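Pens drying out and caps going missing – how do you store yours?

Posted in Desk & Craft Room Help

mudroomdiva

Hi all! I need some help with markers and felt-tip pens, because I am losing this battle. I have a craft desk in the spare room that I share with two kids, and we own way too many pens between us. Some are the cheap multipack kind, some are the nicer Ladard ones I got myself for lettering last December. They live in a big tin. The trouble is that caps come off in the tin, or get left on the desk, and by the time I notice, the pen is a goner. I've thrown out so many that I'm a little embarrassed about it.

I've read that you should store them lying flat, and I've also read that you should store them tip down, and one site said tip up. Which is it? And is there any way to save the ones that have started going scratchy? I tried dunking one in hot water and it made a very pretty purple mess and nothing else.

Also (sorry, this is turning into a list) I'd love to hear how people deal with loose caps in general. I have a whole sandwich bag of orphans. I keep thinking I'll match them up some rainy afternoon and then I don't.

Budget is small. I could spend 30 dollars on an organizer if it really helps, but I'd be happier spending nothing.

Plerkar_pat

Oh boy, I've been where you are! I run through a lot of pens because I do hand-drawn labels for a little soap business, and I've ruined more of them than I want to add up.

Flat is the safe choice for anything with two ends, like a brush tip on one side and a fine tip on the other. If you stand those up, the ink slowly settles to the bottom and one end goes pale on you. Single-tip, water-based markers can go flat or tip down. I keep mine tip down in short glasses so I can see what I've got. The only ones I would never store tip down are paint markers, which can leak into the cap and then you get a surprise on your shirt.

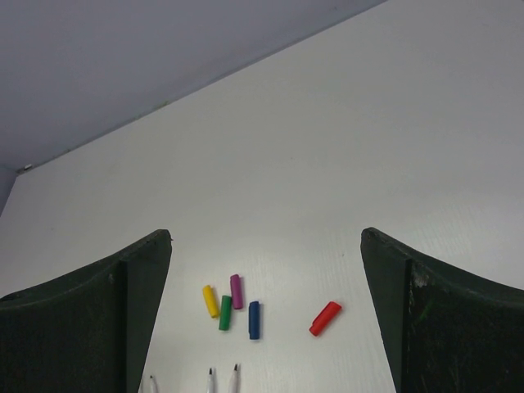 Caps are the real problem, and I think it comes down to what happens during the work and not so much where the pens live afterward. I used to pull caps off and set them down wherever, and they rolled under the keyboard or down the back of the desk. Now I work on a bare surface, caps out in the open and pens close to me, the same way you have five colored caps and three white-tipped pens out on a plain white tabletop in that photo, where a loose cap has nothing to hide under. I do one color, put the cap back on, listen for the click, and then pick up the next one. It's slower for a day or two and then you stop noticing. With kids I'd set a limit of 2 pens open per person – mine grumbled, but it stuck.

If your desk is pushed up against a wall, check the gap. Mine had a crack behind it just wide enough to swallow a cap, and when I finally pulled the desk out it was like a treasure hunt back there. I stuffed a strip of foam weatherstripping into it, the kind you put around a door, and I haven't lost one down there since.

For the scratchy ones: if they're water-based, put a few drops of cool water in a bottle lid, stand the tip in it for a minute, then cap the pen and lay it flat overnight. Not hot water, and don't leave it to soak, or you pull the ink right out (I'm guessing that was your purple mess). If the tip is clean and the pen still writes pale in the morning, it's empty and you can let it go in peace. Alcohol-based ones need rubbing alcohol instead, and only a drop or two.

As for the bag of orphans, dump it out on the table tonight with all your uncapped pens and match what you can while you watch something. Give it one evening. Anything left over goes in the trash, or to the kids for gluing onto things. And I'd skip buying an organizer until you've done that, because you may end up with half the pens you think you have!

tworivers_deb

Get a Sellero drawer tray. The shallow one. Mine came from Watkins, on sale, and the pens lie flat and can't roll.

stampy1114

I agree with most of what Pat said, but I'm going to disagree a little on throwing out the leftover caps. Keep a few! Caps from the cheap multipacks often fit each other across brands, and a cap in the wrong color that seals is a lot better than no cap. I put a dot of the right color on the end with nail polish so I don't grab the wrong pen. Try it on and give it a tug – if it slides off easily, it isn't sealing and you'll have a dead pen by next week.

For a pen with no cap at all, a little square of plastic wrap and a rubber band will hold it for a couple of days. It looks silly but it works. Don't bother with tape, it gets gummy and then you have gunk on the barrel forever.

One more thing about the tin. Is it tall? Mine was, and the kids would jam pens in on top of each other and the caps got knocked loose every time somebody dug for the green. I switched to an old silverware tray from the kitchen, so it cost me nothing, and the digging stopped.

mudroomdiva

Thank you! We did the big match-up after dinner and I filled half a grocery bag with dead pens. The cool water trick brought back my gray Ladard, so I'm thrilled. Silverware tray is next, I'm pretty sure there's one in the garage. Deb, do you remember if the Sellero one fits a narrow drawer?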